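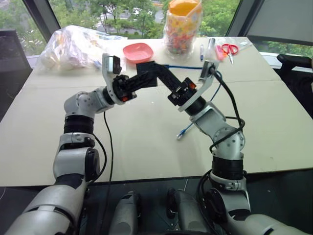 Notes for the gripper comparison talk
27 July session, speaker copy
By the Tremia bench group
2020-07-27

Slide 1. Title

Say what the talk covers: two grippers, one pair of arms, one table, one controller. Say what it leaves out: force sensing, mobile bases, anything learned. Questions at the end, except on units, which people should ask straight away.

The two grippers are called Irna and Bravo throughout. Irna is the one with the parallel jaws and the short stroke. Bravo has the longer fingers and the softer pads. Both fit the same wrist flange with an adaptor ring, and both run from the Zandow controller without a firmware change.

Slide 2. Why compare them at all

The data sheets give closing force, stroke and mass. None of these told us which gripper to buy. The jobs we care about are two-handed: pass a part from left to right, hold a long part level, turn it over and put it down. In all of these the second gripper pushes back on the first, and the data sheets assume a fixed part and a single gripper.

Pause here. If the room is mostly software people, spend a minute on the closed chain. Once both hands hold a stiff part, an error in either arm becomes a force in the part. It has to go somewhere, and usually it goes into the pads.

Slide 3. The test

Three tasks.

Task A, handover. Left picks, right takes, left lets go.
Task B, shared hold. Both grip a rigid bar by its ends, lift it clear of the table, hold, lower.
Task C, regrasp. Shared hold, then one side opens, moves along the bar and closes again.

Each gripper pair did 100 runs of each task. The order was mixed so that warm joints did not favour one pair. A run counted as good if the part ended inside the marked area and no arm tripped its torque limit. A run in which somebody reached for the stop counted as failed, whatever the reason.

Do not read the list out. Point at Task B and say that most of the talk is about that one.

Slide 4. Setting up

Calibration came first and took longer than the runs. Each arm was calibrated to the table separately, then the two were checked against each other by bringing the fingertips together at 6 points. The largest mismatch was 3 mm, at the far corner. We corrected for it with a lookup table in the controller. A proper fit of the link lengths would be better and is still on the list.

The adaptor ring adds length to the wrist. Anyone repeating this should enter the new tool length before the first move – we forgot once, and the left hand pressed into the board until the limit tripped.

Slide 5. Results, Task A

Little to separate them. Irna lost a few parts at the moment of release, when the giving hand opened before the taking hand had finished closing. Bravo did the same less often, which we put down to the softer pads. A longer wait between the two commands removed most of the gap and slowed both pairs equally.

If asked: yes, a contact signal would be better than a wait. The Zandow reports motor current, and we did not find it clean enough at low closing force.

Slide 6. Results, Task B

Show the plot with wrist torque against time. The upper trace is Irna.

With Irna on both sides the bar is held stiffly and the arms fight. Torque climbs during the lift and stays up during the hold. With Bravo the pads give a little and the trace is flatter, but the bar sags towards whichever side closed second. For a part that must stay level this matters more than the torque.

Then show the mixed pair, Irna on the left and Bravo on the right. We added this late and expected it to be the worst of both. It held level better than the Bravo pair and tripped less than the Irna pair. The stiff side sets the position and the soft side takes up the error. We have not swapped the sides yet, so do not claim it works either way round.

Slide 7. Results, Task C

Bravo's fingers need more room to open, and near the middle of the bar they can touch the other hand. The planner knew nothing of this at first. Adding a larger box round each gripper fixed the contact and cost some reach. Irna had no such trouble.

Slips on regrasp were almost all from pads that needed a wipe. Clean them at the start of each block and log it.

Slide 8. Cables

Keep this short, though it usually draws the most questions. A cable that hangs free at one pose can pull tight at another, and in a shared hold the pull shows up as torque at the wrist. Leave a loop at the elbow, then drive the arm through its full range by hand before fixing anything down. One block of Bravo runs, 172 minutes of bench time, had to be thrown away over a tie placed too close to the joint.

Slide 9. Controller settings

Both pairs ran at the same speed and the same torque limit. Stiffness was lowered on the right arm only, for Tasks B and C. Lowering it on both made the bar drift during the hold. The values are in the handout, with the units written beside them this time.

Slide 10. What we would buy

For handover, either. For long rigid parts, one of each, if the stores people will accept two sets of spare pads. For crowded work with regrasping, Irna.

Expect someone to ask about price. The answer is that the adaptor rings cost more in workshop time than the difference between the grippers.

Slide 11. Still open

Swap the sides in the mixed pair. Repeat Task B with a part that bends. Fit the link lengths and drop the lookup table. Try the wrist cameras for checking the grasp after closing; so far they have only been used before it.

Leave this slide up during questions. The plot from slide 6 is repeated as slide 12 in case it is wanted again.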